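The Laundry Corner
By Sabina Begum
January

So many of you asked to see the rest of the apartment after the kitchen post that I'm finally doing the part I've been putting off, the laundry corner! It's tiny. It's right up against the kitchen counter, it has more cables than any laundry corner should, and I do six loads a week in it (two kids, one of them in soccer). We moved to Drundotberg thinking we'd redo it the first summer. The quote from Bhatia came in at around 4,000 and, well, we bought a couch.
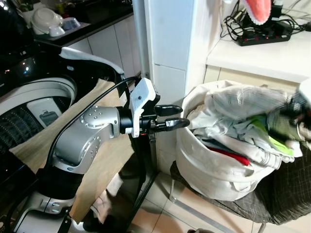

The corner on a working day, basket up on the stool with the plaid cloth under it.

Getting the basket off the floor is the best change I've made in here. My back is so much happier, and I can pull things straight across from the washer without bending down twice. The white tiled pillar isn't going anywhere, so I've stopped fighting it and just work around it. Next on my list is the power strip on the ledge — I want it up on the wall with the cords tied back, and I've been eyeing a cable box from Flekby. If you have one, tell me if the lid stays on. Bathroom shelves are coming next, once I find the other bracket.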